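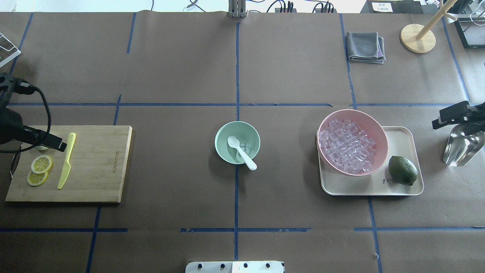 Cold drink setups tend to lose time at the garnish, so the layout for this station was planned outward from the cutting board. The working surface is kraft paper held flat and divided with blue painter's tape, which gives each item a marked zone and makes resetting quick. The board takes the left side, with the yellow plastic knife kept on it, and two lemon slices are enough for the drinks in one round. Ice is held in the large pink bowl on the cream tray. The mint-green bowl with the white spoon has a zone to itself near the center line, within a short reach of both. The whole lime stays on the tray until it is needed.

5 January 2024
By Lindsay Costigan

This gallery covers the Tamihana drinks station, a table layout for preparing iced citrus drinks one cup at a time. The first version was drawn up in September by Ewan Whitelaw and used a bare tabletop. Items drifted during use and had to be repositioned after each round. The current version replaces the loose arrangement with taped rectangles. Tape lines are renewed when the edges lift. The paper is replaced when it is stained through or no longer lies flat.

Sizes of the rectangles were set from the footprint of the largest item placed in each, plus a margin of 2 inches on every side. Small items share the same grid, so a bowl may occupy a space larger than it strictly needs. This was accepted in order to keep the lines straight across the full table.

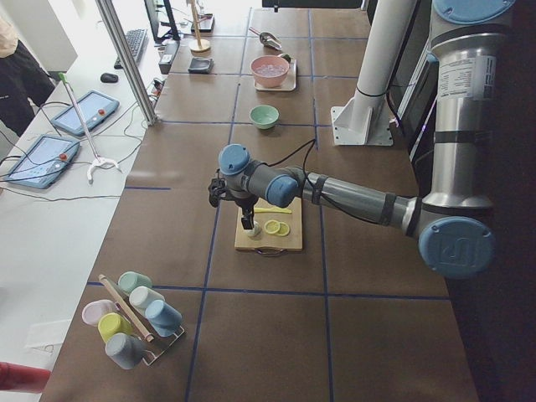
Long view of the table. Cup rack in the front left corner, six cups upside down on pegs; cutting board at center.

Cups are stored inverted to drain and to keep the insides clean. Each is a different color, and the order on the rack has no significance. A round is recorded by cup color, which has proved easier to read back than numbered labels. Ngaio Henare keeps the record sheet and has asked that two cups of the same color never be put out together.

The board should be wiped between lemon and lime. Slices are cut to an even thickness and laid flat, with some overlap allowed. Thick slices sit too high in a small cup and displace ice. The knife is returned to the board after each cut and laid flat.

Each round allows 200 grams of ice. Cubes should be clear and separate; fused cubes are discarded, as they do not portion well. The tray under the ice bowl catches spill and lets the bowl be moved without disturbing the paper.

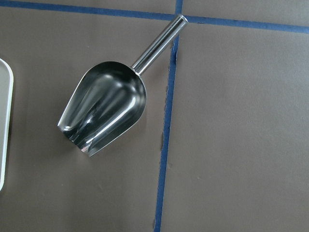 Scoop choice was settled after a comparison of four patterns, made by Raelene Cosgrove. Flat scoops were rejected for dropping cubes at the sides, and a perforated type held up poorly against frozen clumps. The stainless steel pattern in use has a straight tubular handle and a deeply curved bowl with a squared-off front lip. The lip gets under the bottom layer of cubes, and the closed back stops them from sliding toward the hand. Polished steel shows water spots readily, so the scoop is dried with a cloth before it is put away. It may be set down on its side or on its back between uses, but not left in the ice, where the handle becomes uncomfortable to hold.

Dimensions for the taped grid are kept with the station notes. Corrections to the captions should go to Graham Mapplebeck.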